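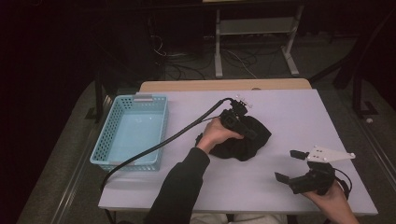

Small baskets for dark washing – does anyone else do this?

drisia_home
Posted 6/17/21

Hello all, long time reader, not much of a poster. I've been trying to get on top of the folding in our house (five of us, and three wear black nearly every day for work) and I've gone over to little plastic baskets on the table instead of one enormous one on the floor. Light blue, holes in the sides, a slot at the end to get your fingers in. One basket per person, one kind of thing in each.

My trouble is the black stuff. Everything else I can fold half asleep, but a black top in a heap on the table is just a dark lump. I can't find the seams, I can't tell inside from outside, and I end up picking it up and shaking it three times before I know what I've got. Do you fold flat on the table, or in the air, or do you give up and roll? And is a small basket daft for this? My sister Francine thinks I've bought toys.

Samah

----------

hadent51
Posted the same evening

Not daft at all, I've used small ones for years. The big floor basket was the thing that finished my back off. Anything you have to bend down to forty times an evening is in the wrong place, and once it's up on the table beside you the job is half the size.

For black tops: find the two shoulder seams with your fingers before you do anything else. Don't look, just feel. Pinch one in each hand, lift, one shake, lay it face down. If you start from the hem you will be there all night.

----------

ehab_r
Posted the same evening

I'd go the other way from Hadent. Flat on the table, always. Lifting and shaking is fine for shirts but for thin stretchy things it just gives you a different crumple. I put one hand on the lump to hold it still and pull a corner out with the other, then the next corner, and so on until it's lying open. Slower for the first few and then you don't notice.

A pale table helps no end. We had a dark oak one and I was folding navy socks on it like a man feeling for his glasses. Now I put a white board down over it and you can see every edge.

----------

drisia_home

Ooh, the board is a good thought – my table's pale wood but it's got a grain to it and I still lose the black things a bit. What did you use, Ehab?

And Hadent, I tried the shoulder seam thing just now on a pile of school polos and it works a treat. Less good on leggings, obviously, which have no shoulders.

----------

ehab_r

Offcut of an old wardrobe shelf, white on one side. A smidge smaller than the table so I can get my fingers under it when it's time for tea. Wipe it with a damp cloth now and then or you'll just be moving the fluff from one garment to the next.

----------

farouk_and_sons

Leggings: waistband first. Hold it at both ends, let the legs hang, one leg over the other, down on the table, in three. Done.

I have to disagree about the baskets though. I had the ones with the holes and the thin things poke through when it's full, and then you pull a sleeve out from the side and the whole stack comes apart. I went back to a solid tub. Easier to wipe out as well.

----------

hadent51

Only if you overfill them, Farouk! Mine have tiny square holes and nothing gets through. A solid tub is worse if anything goes in slightly damp, which in this house it does (I'm impatient with the airer from October onwards). I lost a whole stack of tea towels to that musty smell once and I've never trusted a tub since.

----------

farouk_and_sons

Dry your tea towels then :)

----------

ustereo
Posted the next morning

Can I be the awkward one and ask why you're folding at all? I stopped folding anything black and stretchy more than a year ago. It goes from the line into the basket in a loose roll, the basket goes on the shelf, and you take your roll from the basket in the morning. Nobody at work has ever looked at my T-shirt and said that's been rolled.

My mum was horrified. She irons pillowcases, so she would be.

----------

iman_t

I'm with your mum. Rolls are fine for a suitcase, but on a shelf they unroll and then you've got a basket full of lumps, which is where Samah started.

What I do with blacks is leave them till daylight. Sounds silly, but I do whites and colours in the evening and the darks the next morning by the kitchen window. No hunting for seams and you can spot the one that's navy, which always gets in with the blacks and then gets worn with black trousers and looks awful.

Also put the basket on your left if you're right handed. You hold and smooth with the right and drop with the left, and you're not reaching across yourself. I had mine on the right for ages and kept knocking the pile with my elbow.

----------

selim_d

Depends how you fold, Iman. I'm right handed and mine has to be on the right. I carry the finished thing over with my good hand, otherwise it opens up on the way and I have to start again.

Lengthwise though, with the short end facing you. You can fill it from the back and it takes up less of the table. Sideways it eats all the space you need for sleeves.

----------

drisia_home

Well, I've had a go at nearly everything. Basket on the left, lengthwise, short end towards me. Shoulder seams for the tops, Farouk's waistband method for leggings, and Ehab's hand-on-the-lump for the really thin vests that won't do what they're told. I've not tried rolling, sorry Ustereo, but my eldest has read the thread over my shoulder and says she'll be rolling hers from now on, so you've got one convert.

Still after a white board. There's an old shelf in the shed that might do if I can get the hooks off it.

----------

ehab_r

Pliers and a bit of a wiggle. Fill the holes or you'll snag your tights on them.

----------

iman_t

Did you get the hooks off, Samah? And what are you all doing with odd black socks? I've got a carrier bag of them and I'm not proud of it.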